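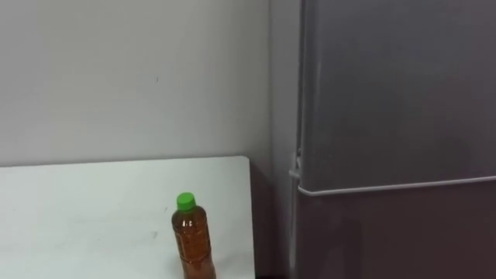
Kitchen corner, bottle on the white table, fridge to the right

Re: [house-list] Clearing the kitchen before the changeover
By Ilse Albers
February, 21:40
3 comments · 0 shares

Edeltraud, and everyone else still reading this thread,

I have now read the plan twice and I remain unconvinced. I'll quote the part I mean so that people who deleted the original can follow.

> From: Edeltraud Wegener
> To: house-list
>
> Dear all,
>
> As agreed, the kitchen will go over to the new system at the end of the
> month. Every item of food and drink must carry a name and a date.
> Anything standing out on a surface without a label at 8 in the evening
> will be treated as abandoned and thrown away. This includes drinks.
>
> I have asked Rathjen for a price on a set of lidded boxes, one per
> room, plus a rack for the wall behind the white table. They want 526
> for the lot, fitted. Tellis is cheaper at 182 but that is for boxes
> only and we would have to find our own rack.
>
> I think the rack is the important part. That wall is doing nothing at
> the moment and the table gets everything dumped on it.
>
> Please reply by the end of the week if you object.
>
> Edeltraud

I object, or at least I object to most of it.

Start with "as agreed". I was at the meeting and what I remember is people saying the fridge smelled and somebody ought to wipe it out. That got done. A labelling system is a different thing, and I don't see how we went from one to the other without a show of hands.

Then the table. My photo at the top has one bottle in it, on the bit of table nearest the fridge. Brown stuff, green cap, tea by the look of it, filled nearly to the shoulder. I can't see a label on the part of it in the picture. Under the new rule that's abandoned property and goes down the sink. Does anyone really want to be the person who pours out somebody's tea at 8 in the evening while they're upstairs on the phone? I don't, and I doubt Edeltraud does either once she's done it a few times.

And where is all this dumping? I'm sure it does pile up on some days. I've seen the bread bags and the post. But I'd like to hear how often before we spend money on it. There are a few grey smudges and a scuff on the tabletop, and for those you need a cloth.

About the rack. The wall behind the table is plain and, apart from one tiny dark speck, has nothing on it. I like it that way. Once there are shelves there they will fill up, because shelves do, and then we'll have the same jars at head height with a table underneath that still gets used for everything. We had exactly this in the Atodby flat. The rack went up in the hall to get the shoes off the floor and by summer we had shoes on the rack, shoes on the floor and a bicycle pump nobody could place. I would also want to know what is behind the plaster before Rathjen's man starts drilling. Has he looked, or did he price it from a phone call?

The price itself. 526 "fitted" sounds tidy until you ask what fitted covers. Does it include making good if the plugs pull out? Does it include taking the thing down when we leave? Our landlord charged the last lot 35 a hole, and I have the letter if anyone wants to see it. Edeltraud, could you ask them to put it in writing, with the fixings listed? The Tellis boxes I mind less, though 182 is a good deal of money for something with a lid.

I'd also point out that the kitchen account stands at 1196 and the boiler service still has to come out of it. I asked about that in the autumn and got a thumbs up, which I don't count as an answer.

What I would go along with:

- Names on things in the fridge. Fine. A roll of masking tape and a pen tied to the door handle.
- Open food without a name goes after three days, not the same evening.
- Sealed drinks get left alone wherever they are. They aren't harming anyone.
- Whoever cooks wipes the table. We said this when I moved in and it worked well enough until people stopped.
- Try that for a month, then look at boxes again if it's still bad.

If the majority wants the rack I'll pay my share and stop going on about it — but I'd like there to be a majority, counted, and I'd like the Ristier catalogue to go round first. They do a free-standing one that needs no holes at all. It may well be ugly. At least it could go back.

One small thing. If the tea is yours, please put your name on it or take it to your room before the end of the month, in case I lose this argument.

Ilse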